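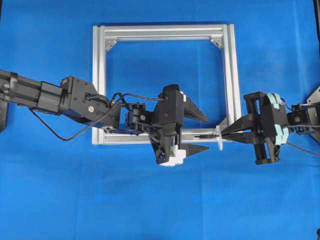

Two arms at work on the square aluminium frame, Grarnesport College robotics club.

Grarnesport College students to take two-armed assembly project to Plindside

Students from the robotics club at Grarnesport College will show a pair of robot arms handling a metal frame at the Plindside Student Automation Meet in December. It is the first time the college has entered the two-arm class.

The club has eight members, drawn from the engineering and computing courses. They have spent the autumn term writing the control program and setting up the bench. The task they have chosen is to have both arms work on a square frame made from aluminium extrusion, the grooved rail used for machine guards and workbenches. At the meet, the judges will ask each team to lift its workpiece, turn it and put it back down within a marked area.

Sidra Baloch, who leads the club, said the frame was picked for practical reasons.

"We wanted something a local firm would recognise," she said. "A frame is awkward for one arm. If you hold it by one rail the far side drops, so the two arms have to agree about where it is and who is moving. Most of the students' time has gone on that part, and there is still a fair bit to do."

Teams in the two-arm class are given three attempts. Points are awarded for placing the workpiece accurately and for finishing without a person stepping in. A team may change its program between attempts but may not change its hardware once the first attempt has begun.

The project has cost £2,630 so far. Most of this was met by the college's equipment fund, with the remainder coming from Branham, a fabrication company in the town, and from a sale of second-hand books held by the students in the main hall. The club keeps a full list of spending, which any school or college thinking of a similar project may ask to see.

Work takes place after lessons in the ground-floor workshop, and members split into two groups. One looks after motion planning, which is the order and speed of each movement. The other deals with gripping – how hard the fingers close, and where on the rail they should meet the metal.

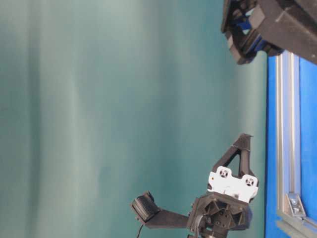 Juwita Osman said that gripping had been harder to get right than she expected, and that her group had rewritten its part of the program more than once before half-term. She added that she would like to see a younger team from the college enter the single-arm class next year.

The club has also kept a written log of every practice run, including the ones that were stopped early. Dénes Hegedűs, a second-year engineering student, looks after the log and reads out the week's entries at the start of each session.

"It's mostly short notes," he said. "Which program we ran, what we changed, where it stopped. When two of us remember a run differently we go back to the log. It has settled a few arguments."

The Plindside meet is open to teams from schools and colleges across the region. The morning is set aside for setting up and safety checks, and the two-arm class begins at 1.30pm. Each team must also give a short talk on its project and answer questions from the judges. Zulkifli Osman and Ita Mac an tSaoi will give the talk for Grarnesport.

Before then, the club will hold an open evening in the workshop for families, local employers and anyone considering an engineering or computing course. Students will run the arms and talk through the program, and there will be time for questions. Entry is free, but the workshop holds no more than 80 people and places must be booked through the college office.

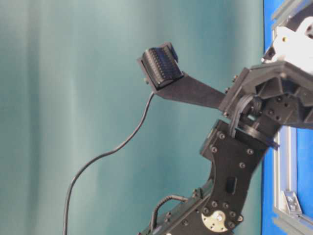

One of the club's arms in the college workshop.

New members are welcome from any course and do not need to have programmed before. Beginners start on a simulator – the Ong package, which is installed on all the workshop computers – and move to the arms once they have passed the college's safety test.

Notes to editors

Sidra Baloch and members of the club are available for interview by arrangement. Requests to visit the workshop should be made to the Grarnesport College press office.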